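Inside the Box: Hardware Fundamentals
Week 5 handout -- Processors and Sockets
Tutor: Leilani Ostrowski. Lab support: Xolani Visser

Welcome back, everyone! This is the session I look forward to all term. You've had your fill of diagrams, and now we get to open up a desktop case and meet the part that does the thinking. Bring this handout to the bench, and scribble on it as much as you like.

1. Getting your bearings

Before you touch anything, spend a few minutes just looking at the board. Every motherboard is laid out a little differently, but the same neighbours turn up again and again, and once you can spot them on one board you'll find your way around the next one much faster. Shut the computer down, unplug it at the wall, and clip on your wrist strap. 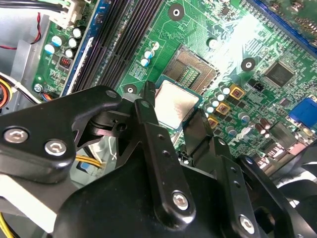 Memory slots are my favourite landmark, as they're long and hard to mistake for anything else. Find them first and the processor is usually close by. Manufacturers often use colour to help you pair up the modules, but the colour code varies from board to board, so check the manual before you trust it. On the green board here most of the slots are black, with a blue one along the edge of the bank, and between the slots and the socket you'll find three little cylindrical capacitors with white and light blue tops. Capacitors help keep the supply voltage steady, and a processor is a fussy customer, so you'll nearly always see a few huddled close to it. Look as well for the black rings around the mounting holes. Coolers on many boards are fixed through holes like these.

Have a good look at the fine copper traces too. I could stare at them all day! Each one is a path for a signal or for power, and there are more on layers you can't see.

2. The processor itself

What we casually call "the chip" is really a little stack. The silicon die is hidden underneath the metal lid, which is the heat spreader. Its job is to carry heat away from the die and up into the cooler. Under that is the substrate, the thin green board that joins the die to its electrical contacts.

There are two common arrangements for those contacts:

LGA (land grid array): the pins are in the socket, and the processor has flat pads.
PGA (pin grid array): the pins are on the processor, and the socket has holes.

Either way, the pins are delicate. Hold the processor by its edges, and keep your fingers off the contacts. If you need to put it down, use a tray with a pocket -- never the bare bench.
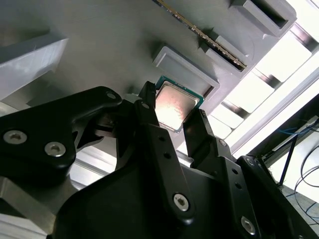
Fig. 2. Desktop processor, metal heat spreader uppermost, beside its grey holder.

3. Lining it up

Look for the small triangle or the notches on your processor and match them to the marks on the socket. Lower it straight down. It should settle under its own weight, and if it doesn't, lift it out and check again. No pushing, no wiggling!

4. For your lab book

Sketch your own board and label the socket, the memory slots and any capacitors you can find near them. Note whether your socket is LGA or PGA, and write a sentence or two on how you could tell. The exercise is worth 13 marks and you'll have 60 minutes at the bench, so there's plenty of time to draw carefully.

Next week: thermal paste and coolers. Please read page 29 of the course reader beforehand.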